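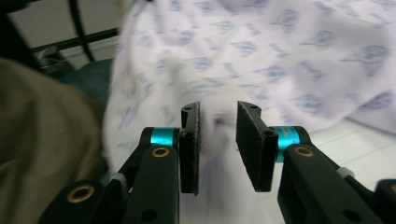
Gripper fingers and a fold of pale fabric

Ticket: Clearance prices not showing at the tills, Burine store
Priority: 3
Opened by: Natnael Sisay, store systems
Assigned to: Dehua Su, retail support

9:10 am - Closing-down markdowns were loaded overnight. Shelf labels are right, but tills are charging full price on part of the range. Bedding and nursery are the worst. Staff are keying discounts by hand and the line is long.

9:35 am - Checked the price file. It holds 1,721 items. The tills took all but 166 of them. Asked the store to restart till 2 and scan one of the bad items again. Same result. 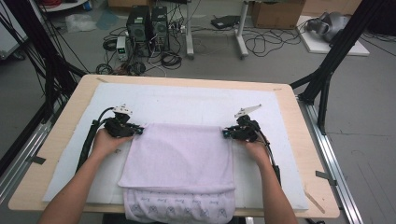
10:20 am - All the rejected lines have an end date of January, the old date for the lease. Wondora, the till software, drops any markdown with an end date in the past. Natnael confirmed head office has not set a new closing date yet.

10:50 am - Left the end date blank on 78 lines as a test and sent them again. All loaded. Sent the rest.

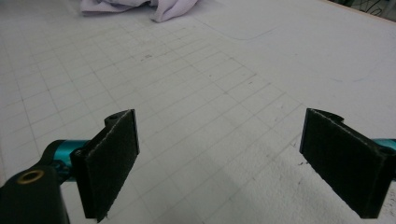

11:15 am - Every line is now in. Natnael scanned a few from each department and the prices match the labels. Gift cards still work as normal.

11:40 am - Refunds for customers overcharged this morning go through the Rawashdeh desk, not this ticket. Prikine store uses the same file - please check it before opening tomorrow.

Status: resolved, Prikine check pending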